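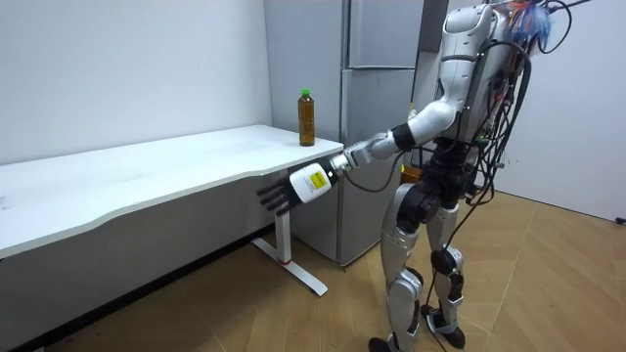

The white table by the fridge, bottle with the green cap on top

Home > Lists > Archive > Previous > Next > Reply
Filed under: Kitchens & Shared Spaces
19 August 2025, posted by Lumturie Begović

Hello all,

Milovan wrote:
> Has anyone got one of those long white desks with the curved front
> in their kitchen corner? We've been offered 2 from the Enent
> clear-out and I can't decide if they'd be any use next to a fridge.
> Also, do they mark? Ours would get a lot of tea on it.
> Milovan Radonjić

Yes, we've got one, and I'm very fond of it! It came from Skakberg second-hand for 56 pounds (I beat them down a bit) and it has lived beside the tall silver fridge since June. The dip in the front edge is lovely if you're stood there buttering things, and there's plenty of length for trays. The leg is a sort of upside-down T, so you can get a mop round it without swearing, though the foot does stick out and I've caught my toe on it more than once.

Marks — well, yes. It's a white top and it shows everything. Ours has smudges and scuffs that I've more or less made peace with. Washing-up liquid and a soft cloth gets most of it, and I wouldn't go near it with a scourer. Tea is fine if you wipe it the same day.

One thing to measure is your fridge door. Ours has the table along its side panel, so both doors open clear of it, and whatever's come out of the fridge can be put straight down on the near end. Drinks always end up there, usually with the lid on, thank goodness. If yours has to go in front you'll want a good gap, and I'd try it with a bit of cardboard first.

Has Enent said anything about delivery? Pemisano wanted silly money to bring ours over and we ended up doing it in my cousin's van, about 11 miles with the back doors tied.

If you only want the one, can I have the other?

Lumturie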